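Shared rulebook for home-task recording goes live at Gramby

By Niall Hepburn
April
Last updated: 4.10pm

Anyone who has tried to teach a robot to fold laundry will know how messy the business can get, and now there is a proper set of house rules for it! The robotics group at Gramby has published its first code of good practice for people who record household tasks with hand-held grippers, and it is a cheering read.

The code runs to 22 rules over a few pages of plain English. It was tried out over 317 recording sessions in ordinary homes around Pesuscombe, with bedrooms, kitchens and hallways left much as they were found. Real clutter is welcome – rule 2 says so in as many words – as long as papers, screens and family photos are put away first.

Clothes get a section to themselves. A session should begin with the fingers open and empty and the garment in view, and the person recording should say aloud what the task is before touching anything. 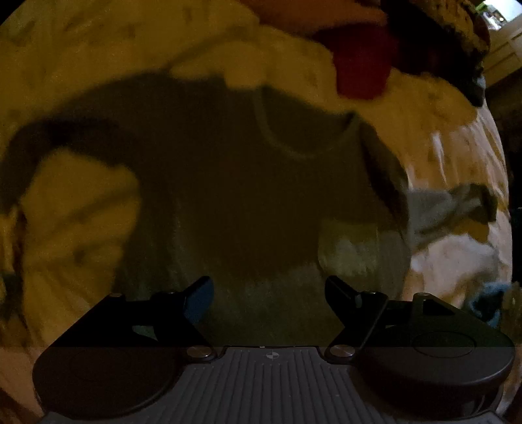 What changes for recorders

Consent now comes first. Everyone living in the home signs before a session, and any one of them can have the recordings wiped later without giving a reason. Sessions stop after 80 minutes, with a break halfway, which will please anybody who has had a gripper in hand all afternoon.

"People were already doing most of this well, but each team did it in its own way," said Cameron Matheson, who edited the code. "I wanted something you could read on the bus and use the same day."

Failed attempts must be kept and labelled as failures. It is a small rule and a very good one, as a dropped sleeve can teach a machine plenty.

Teams at Joubert and Ostora have both said they will adopt the code. Comments on the kitchen section are open until the end of the month.

Related items
Ostora opens its training flat to visitors
Plain-English consent forms: a first look
Joubert team shares its gripper cleaning checklist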